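Why my segmentation model hates clear plastic (and what I did about it)

So I've spent most of the winter arguing with a drawer. Well, with lots of little drawers, the see-through kind you keep screws and resistors in. If you've been following along you'll know the plan: get the perception stack to find a drawer, pick out the lip, hand a pull direction to the planner and let the planner worry about the rest. Sounds like an afternoon's work, right? I pencilled it in as an afternoon's work. Marcelle Tanguy laughed at me and she was right to.

The trouble is that a clear drawer front is a terrible thing to ask a neural net to care about. Half of what it sees belongs to whatever's inside, and the other half is a reflection of the ceiling lights. My first model (trained on 624 labelled frames, every one of them labelled by me with a cup of tea going cold next to the keyboard) did a gorgeous job on the coloured frame of the organiser and then called every drawer front "background". Every single one! The mask looked like a window grille.

I tried the obvious stuff first. More colour jitter, random highlights, a bit of blur. It helped on the big drawers and did nothing for the narrow ones you see at an angle, where the front squashes down to a sliver and the lip is only a few pixels tall. Then I went down a rabbit hole with depth, and depth on transparent plastic is a mess. You get holes, or you get the back wall of the drawer, or you get something in between that flickers. Gaëtan Marty suggested filling the holes by interpolating from the edges, which was a good idea, except my edges were rubbish as well.
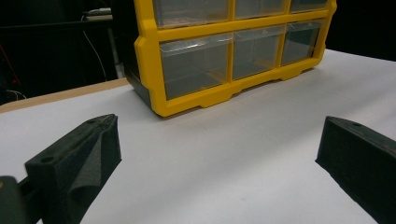 What finally got me moving was giving up on segmenting the drawers at all. The molded frame around them is opaque, it's a strong colour, and the dividers are straight. The model already loved it! So now Virkano (my grandly named pile of Python) finds the dividers, fits lines to them, and works out where the openings have to be. The drawers are whatever's left over. It's a bit like finding the panes by looking at the window frame, and I'm slightly embarrassed it took me that long.

From there it's just geometry. Each opening gets four corners, I fit a single plane through the whole lot, and the pull direction is the normal of that plane. One plane for the entire front is much steadier than one per drawer, and it means the skinny openings at the far end borrow their angle from the big near ones. The lip gets its own tiny detector that only runs inside each opening, so it can't wander off and fall in love with a shadow on the table.

I ran the new version over my held-out set of 173 frames and it got the right opening in all but two of them. Both misses were ones where the top row was mostly out of view, so the line fitting had hardly any divider to chew on. Szu-yu Tseng reckons I should keep a little memory of the grid between frames – once you've seen the full layout, you shouldn't forget it just because the camera got closer. I've started on that and it's fiddly. The layout gets matched one column over if I'm not careful, and then it very confidently offers you the neighbour's drawer.

Speed's fine, by the way. 53 milliseconds a frame on my old desktop, and most of that is the net. I could probably shave it down by cropping, but I'd rather fix the column thing first.

A couple of people asked about the labelling tool. It's called Gristel, it's ugly, and it crashes if you undo past the first polygon. I'll put it up once I've sorted the undo bug and taken the swear words out of the log messages. Thulani Swanepoel has already offered to write a proper keyboard shortcut layer for it, so it might even end up pleasant to use!

Next up is the planner, which currently assumes every drawer slides all the way out without a fuss. Anyone who's owned one of these organisers knows what happens if you pull a bit too hard, so I'm adding a travel limit and some sort of force threshold before I do anything else. If you've got a favourite way of detecting that last little bump before the drawer pops free, chuck it in the comments.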